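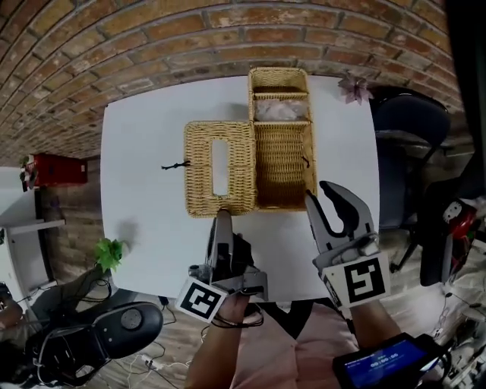 Maricruz Figueroa

Apuntes para la sesión de la tarde: cómo leer un terreno antes de comprarlo (o de venderlo)

Bienvenidos otra vez, y gracias a quienes me mandaron sus dudas después de la clase anterior, que fueron muchas y muy buenas. Estos apuntes recogen lo que vimos en el pizarrón sobre accesos, linderos y agua, más un par de cosas que se me quedaron en el tintero por ponerme a platicar. Tráiganlos impresos si pueden, que vamos a rayarlos.

1. El plano y la escritura

Empecemos por lo que casi todos dejamos para el final, que es sentarse con los dos papeles abiertos sobre la mesa. En el caso que trabajamos, el lote de Dustevia, la escritura habla de 2878 metros cuadrados y el plano del topógrafo da 3064. Me preguntaba Anil si eso es motivo para salir corriendo, y mi respuesta es que no, pero sí para detenerse. Puede tratarse de una medición antigua hecha con cinta, de una cerca que se fue moviendo con los años o de una franja que pertenece al vecino y que alguien lleva tiempo usando con toda tranquilidad. Cada una de esas explicaciones lleva a un trámite distinto, y el precio por metro no se discute hasta saber cuál es la buena.

Lo que deben pedir:
- Copia de la escritura con sus colindancias.
- Plano reciente, firmado, con cuadro de construcción.
- Certificado de libertad de gravamen.
- Comprobante del impuesto predial al corriente.

Comparen las colindancias nombre por nombre. Si la escritura dice que al norte linda con un señor que ya vendió, averigüen quién está ahí ahora y vayan a saludar. Se aprende muchísimo en diez minutos de plática junto a una cerca, se lo digo con todo cariño a los que prefieren resolverlo todo por teléfono.

2. El acceso

Un terreno puede tener entrada de hecho y no tenerla de derecho. El lote de Dustevia se recorre cómodamente por un camino de terracería de 460 metros, y todos los que fueron a verlo (Soledad, Nurhan y yo) entramos en coche sin ningún problema. Ahora bien, ese camino cruza la parcela de Laing, y en la escritura no aparece ninguna servidumbre de paso. Mientras los dueños se lleven bien, todo marcha. El día que la parcela cambie de manos, el nuevo propietario puede poner un portón y entonces empieza el pleito.

Conviene dejar constituida la servidumbre ante notario antes de firmar la compraventa, con su ancho, su trazo y quién paga el mantenimiento. El ancho importa más de lo que parece: por un paso angosto entra una camioneta, pero quizá no entre la revolvedora cuando alguien quiera construir.

3. Pendiente y zona aprovechable

Getsemaní nos trajo un ejemplo precioso, el de la loma de Ondo, que se anuncia por su superficie total y por la vista. La vista es magnífica, no se la voy a regatear! Pero la parte donde de verdad cabe una casa con su patio es una terraza pequeña junto a la entrada, y lo demás sube con una pendiente que obliga a muros de contención. Marquen siempre con lápiz de color la zona plana en el plano y calculen el precio también sobre esa superficie. Las dos cifras juntas le sirven al cliente para decidir, y le evitan disgustos a ustedes.

4. Agua y luz

Hablamos poco de esto y lo retomaremos. Por ahora, quédense con que "servicios a pie de lote" es una frase de anuncio. Pregunten por escrito dónde está la toma, de quién es el pozo y a qué distancia queda el último poste.

Tarea para la próxima clase

Elijan 2 anuncios de terrenos, uno rústico y otro urbano, y escriban para cada uno las preguntas que le harían al vendedor antes de visitarlo. No hace falta que llamen a nadie. Quien quiera puede usar la ficha de Flulley que repartí, aunque le falta un renglón para servidumbres y tendrán que añadirlo a mano. Nurhan, tú me debes además el croquis de las colindancias.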